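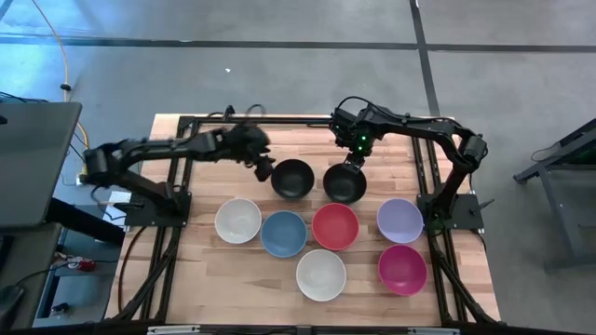 Sadbridge Lab, two-arm cell
Pre-run inspection, bowl nesting study
Completed by: Zainab Bashir
Time: 8:40 a.m.
Policy under test: Zasent, trained on 2,000 teleoperated episodes

1. Emergency stop, both arms
OK. Pressed it three times. The third was for pleasure.

2. Base plates tight on the side rails
OK on the left. Right plate took a quarter turn on one bolt. It took a quarter turn last time too, so either the bolt is walking or I am getting stronger. Thread locker requested from Konitz, again.

3. Cable slack at full reach
PASS WITH COMMENT. The loop at the right wrist clears the gripper but will drag over a stack if the arm comes in low. A dragged cable can nudge a bowl into place, and the scoring script will happily call that a success. Score those by hand as assisted.

4. Gripper fingers, wear and play
OK. Left fingers are due at 1,000 closures since the last change. The counter reads 400. The counter was also reset by somebody in May without a note, so treat 400 as literature.

5. Floor clear inside the tape
OK. Please keep your feet, bags and opinions on the far side of it while the arms are powered.

6. Cables on the floor
COMMENT. Orange cable still crosses the walkway. Step over it. The proper cable cover has been on order long enough to qualify for a pension.

7. Bowls
Check for chips and wipe the rims. A greasy rim slips, and then we spend an afternoon discussing friction. Start positions come from the randomizer sheet, including the ones you think are unfair.

8. Speed limit
OK, set to the study value. Ververidis asked for it to be raised so the video looks better. Declined.

9. Stopping rule
An operator stops the run for contact between the arms, contact with the frame, or a bowl leaving the table. Hesitation isn't a fault. In the last batch the policy spent most of its failures hovering over a rim, and we lost several good recoveries to impatient thumbs on the button.
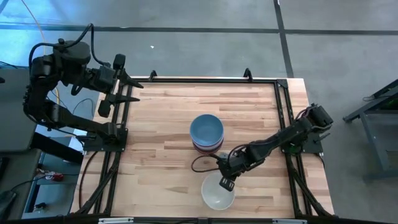 Thanasis Koutsoukos would like it added to item 9 that a hover of more than 30 seconds should end the run, impatient thumbs or not, and that if hovering never counts as failure the success rate tells us mainly how long the operator was willing to stand there.

Accepted. Time limit is now 30 seconds without progress, logged as a timeout and kept separate from drops. Earlier runs will be rescored from the logs by whoever raised the point.

10. Logging
OK. Disk has room for some 1,000 more episodes. Confirm that both arms write to the same clock before the first trial.

Open items: thread locker, cable cover, counter reset.
Cleared to run: yes, at study speed.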